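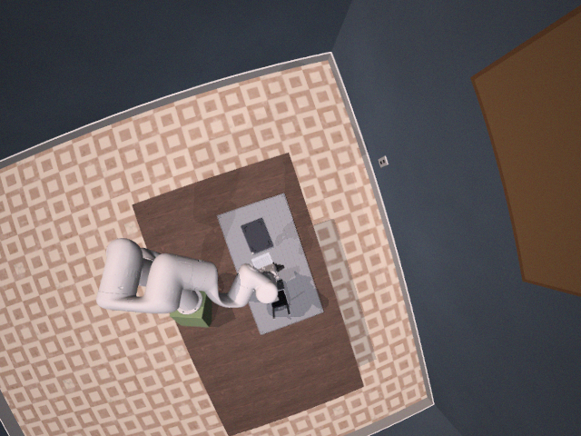
Dunis 1.4 is out, and the planner finally shows its work

I've been waiting on this one for months, so forgive me if I gush a little. The Clelach team pushed version 1.4 of Dunis, their open source motion planner, on 2020-12-13, and I spent the whole evening poking at it with a cup of tea going cold next to the keyboard. The big change is that you can now stop the planner at any waypoint and ask why it picked that one. You get the costs, the paths it threw out, and which joint limit was getting in the way. If you've ever stared at an elbow swinging out past the side of the table and wondered what on earth it was thinking, you'll understand why I'm so happy about this!

I ran it on my usual tabletop scene, the one with the white arm on the green base, the gray mat and the dark square. I don't have a fancy machine (it's a laptop, and not a new one), and I set it going on 400 planning queries with the default settings. The old version took 267 seconds to get through them. The new one took 80. I did it twice to be sure I hadn't broken something, and then I went and read the changelog, where the speedup gets one line near the bottom. One line!

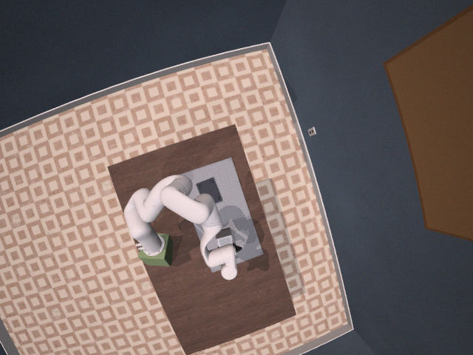 What's different in the collision checker

Most of that time seems to come from the collision code, which used to test every link against every object at every step. Now it keeps a short list of what's close enough to matter and skips the rest, so an arm reaching over a flat mat isn't forever being checked against a wall on the far side of the room. The merge touched 1,806 lines, and the tests came along with it, which I appreciate more than I can say.

A couple of gripes. The config file format changed again, and my old Linditz scene files wouldn't load until I renamed a bunch of fields by hand. There's a converter on the way, according to Olumide Ogbonna, who looks after releases and was very patient with my emails. The viewer also forgets your camera angle every time you reload, so I keep ending up looking at the table from some crooked spot near the ceiling. I can live with that.

Bako users will have to hang on a bit longer. The plugin still wants the previous version, and the fix is planned for later in December. Everybody else can grab the new build from the project page, and the old one stays up next to it in case you need to roll back. 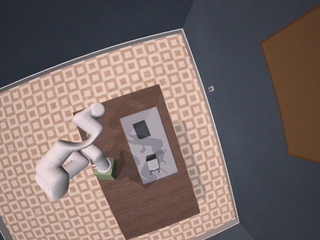 Amarachi Oyewole
Simulation and tools writer

I'm going to try the new logging on my grasp planning scripts next, mostly the approach poses above the mat, and I'll post the settings file when I've cleaned it up. If you get your own timings before then, send them over, and please tell me what machine you ran them on!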